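Nestidport Boards > Mobile manipulation > Rules and good practice

Thread: Door opening in sim, what should the house rules say?

skhoo
We are rewriting the rules for our door tasks in simulation and I would like comments before I send them round. The current rules are one page that Rigoberto Mosquera wrote when we had two room layouts. We now have 839 recorded door episodes, and people label them in different ways. One person marks a success when the latch moves, another when the door has swung, another when the base is through to the next room. All three end up in one table and the success rate means nothing.

The draft is below. The layout most people here will know is the one with the grille door and the checkerboard floor in the room beyond, so I have used that for the pictures.

Draft rules for door episodes

1. Name the door and the side it is approached from in the episode notes. If there is a second door in the far room, say which one is the target.

2. Only one arm works the latch. The other is kept up and still, and may not brace against a wall or panel. 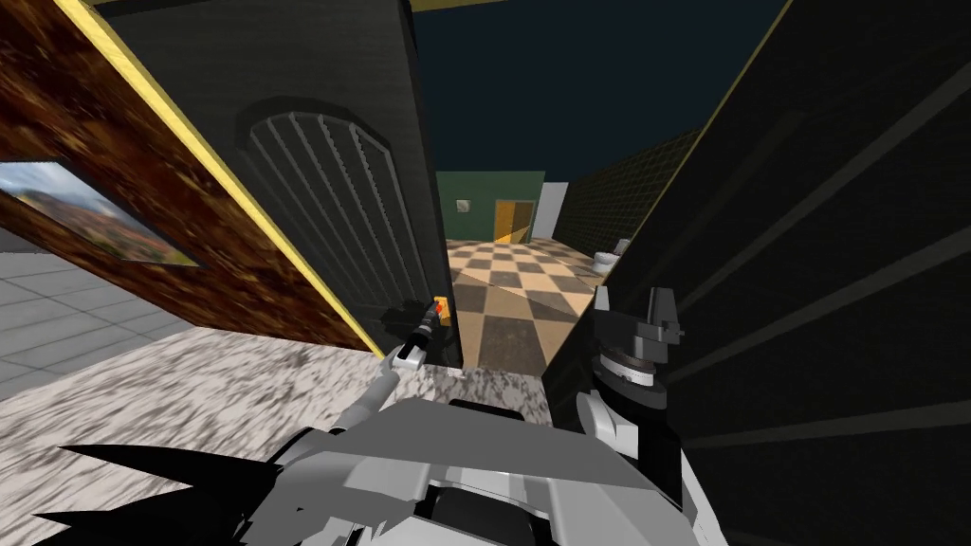
3. Success has three levels, recorded separately: latch contact, door moved, base through. Do not merge them.

4. Contact between any part of the robot and the door frame is logged as a fault, including when the episode goes on to succeed.

5. Time limit is 6 minutes from the first base movement.

6. Loose furniture on the approach floor is left as the episode generated it. No resets to tidy up.

Comments please. I want to freeze this before the end of September.

tallowpit
Rule 3 is overdue. I agree with all of it.

Rule 2 I don't agree with. We have a two-arm robot, and a person with two hands would hold the door with one while going through. If you ban the second arm you are testing something easier to score and less useful.

skhoo
The rule is for the latch only. Once the door has moved, the second arm can hold it. I can see the wording doesn't say so and I'll change it.

R_Mosquera
I wrote the old page, so I will defend one part of it. It said the idle arm goes to the stow pose, down at the side. You have "up and still". In a narrow approach with a tall panel on the right, a raised arm is close to the panel and the margin is small. Stowed is safer and everyone already has the pose in their config.

skhoo
Stowed at the side widens the base footprint on our model. I measured it when we did the Boyer layouts, and it is worse through the frame.

R_Mosquera
Worse through the frame, yes. Better at the latch. You could ask for one pose at the latch and another for going through.

tallowpit
That is two rules and people will forget the second.

ninebolt
Can we talk about rule 6? I review episodes and I think it is wrong as written. A chair on its side near the approach is a different task from a clear floor. If one group gets more of those than another, the comparison is off.

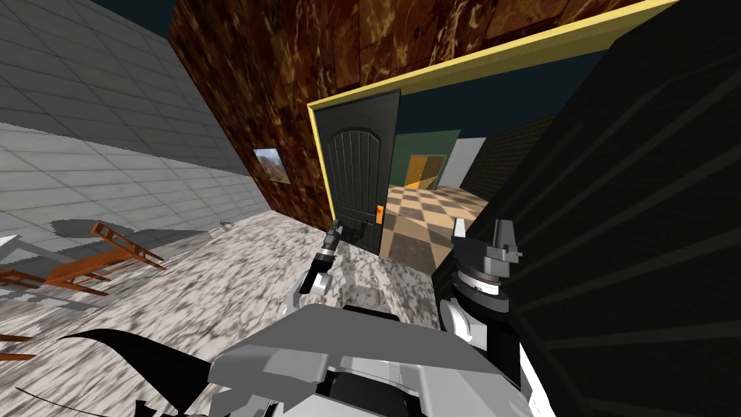 I am not asking for resets. I want a tag. Something like "floor: clear" or "floor: obstructed", set from the first moment of the episode and never edited afterwards. Then whoever reads the table can split on it. At the moment I have to open each episode to find out, and I have 3244 of them across all tasks.

skhoo
A tag is fine. Who decides what counts as obstructed? A chair against the far wall doesn't matter.

ninebolt
Anything that can move and lies within 2 metres of the door. The simulator knows the positions, so a script can set it. I would rather no person touched it.

tallowpit
Does that include small things? There's a lot of small stuff on the floors in some layouts and the base goes straight over it.

ninebolt
Yes, include it. If it turns out not to matter we can filter by size later. We can't add it back if it was never logged.

Birilov_dave
Coming at this from the hardware side. Please don't let rule 4 be softened. On the Rasness rig we counted frame contact as minor for a whole season because the sim rules called it minor, and operators stopped reporting it. If sim and hardware use the same fault words then the sim rules set the habit.

R_Mosquera
Agreed on rule 4. I would also log the tilt of the camera view at the moment of latch contact. When the view is leaning hard it is difficult to judge from video how far the fingers are from the latch, and reviewers disagree. If contact comes from the simulator and not from the reviewer's eye, that argument goes away.

ninebolt
I would support contact from the simulator only. I have marked some as touching and changed my mind on a second viewing.

skhoo
OK. Changes so far:

Rule 2: second arm kept clear until the door has moved, then free to hold it. Pose left open for now, Rigoberto and I will test both.
Rule 3: latch contact read from the simulator, not judged from video.
Rule 6: floor tag set by script at the start, 2 metres, all movable objects.

Rules 1, 4 and 5 stay as they are.

tallowpit
I still think 6 minutes is too generous, but I can live with it.

R_Mosquera
I'll run the pose test on the grille door first and post the numbers in this thread.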